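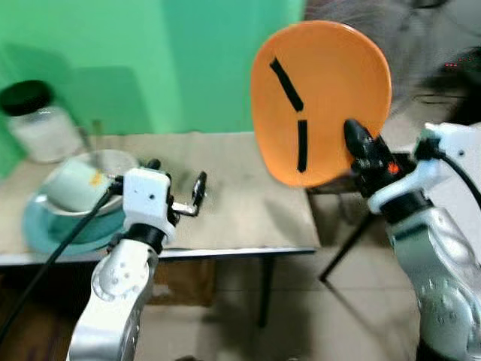 Bei uns in Trivitz, schrieb eine Teilnehmerin des letzten Durchgangs in ihrer Rückmeldung, haben wir misslungene Versuche immer sofort gelöscht, und das Skript sollte klarer sagen, warum das hier anders gehandhabt wird. Der Einwand ist berechtigt. Abschnitt 4.3 wurde deshalb neu gefasst.

Kapitel 4: Erhebung von Demonstrationsdaten

4.1 Begriffe

Eine Demonstration (Episode) ist die zeitlich geordnete Folge von Beobachtungen und Aktionen zwischen Start- und Endmarke. Zur Beobachtung gehören die Bilder der Kopfkamera und der Handgelenkkameras sowie Gelenkwinkel und Greiferöffnung. Als Aktion wird die Sollvorgabe der Bedienperson gespeichert, nicht die erreichte Istposition. Die Differenz beider Größen enthält Information über Kontaktkräfte und geht verloren, wenn nachträglich auf Istwerte umgerechnet wird.

Im Übungsdatensatz Caltenora liegen 3854 Episoden zu 22 Aufgaben aus dem Bereich Tisch und Geschirr vor. Die Aufgaben sind ungleich besetzt, fast 1982 Episoden entfallen auf reine Greif- und Ablagevorgänge. Beim Training ist das durch gewichtetes Ziehen zu berücksichtigen, siehe Kapitel 6.

4.2 Variation der Ausgangslage

Ein Modell, das nach dem Prinzip des Verhaltensklonens trainiert wird, lernt die Abbildung von Beobachtung auf Aktion nur dort zuverlässig, wo Beispiele vorliegen. Steht der Teller in jeder Episode an derselben Stelle, genügt dem Modell die auswendig gelernte Bahn. Zu variieren sind mindestens:

Position und Drehlage des Zielobjekts
Anzahl und Anordnung der übrigen Objekte
Ausgangsstellung beider Arme
Beleuchtung, soweit der Raum es zulässt

Pro Anordnung werden 5 Episoden aufgenommen, danach wird umgestellt. Die Drehlage rotationssymmetrischer Objekte ist im Bild nicht bestimmbar. Eine asymmetrische Markierung aus Klebeband behebt das, verändert aber das Erscheinungsbild des Objekts und muss in den Metadaten vermerkt werden.
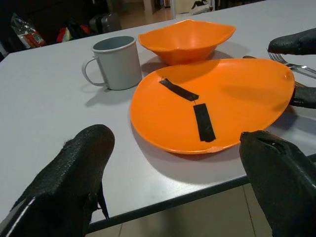

Zu vermerken ist außerdem, ob markierte und unmarkierte Exemplare desselben Objekts in einer Aufgabe gemischt vorkommen. In diesem Fall ist die Aufteilung in Trainings- und Testmenge nach Exemplaren vorzunehmen. Eine zufällige Aufteilung nach Einzelbildern ist in jedem Fall unzulässig, weil benachbarte Bilder einer Episode nahezu identisch sind und der Testfehler dadurch zu niedrig ausfällt.

4.3 Umgang mit Fehlversuchen

Fehlversuche werden nicht gelöscht. Sie erhalten eine von drei Kennungen:

F1: Abbruch durch die Bedienperson
F2: Objekt verloren, danach erfolgreich korrigiert
F3: Aufgabe nicht erfüllt

Episoden mit der Kennung F2 gehen in das Training ein. Sie decken Zustände ab, die in fehlerfreien Demonstrationen nicht vorkommen, und wirken der Fehlerfortpflanzung bei der Ausführung entgegen. F1 und F3 bleiben beim Verhaltensklonen außen vor, werden aber für die Erfolgserkennung in Kapitel 7 gebraucht.

4.4 Zeitliche Zuordnung

Alle Datenströme tragen den Zeitstempel der Aufnahme, nicht den des Eingangs am Rechner. Das Werkzeug Gemetbridge ordnet jedem Bild der Kopfkamera den zeitlich nächsten Gelenkzustand zu und verwirft Paare oberhalb einer einstellbaren Schwelle. Die Schwelle ist im Protokoll anzugeben.

Aufgabe zu 4.4: Bestimmen Sie für eine Aufgabe Ihrer Wahl den Anteil verworfener Paare in Abhängigkeit von der Schwelle und stellen Sie ihn grafisch dar. Abgabe im Mai, zusammen mit dem Protokoll zu 4.2.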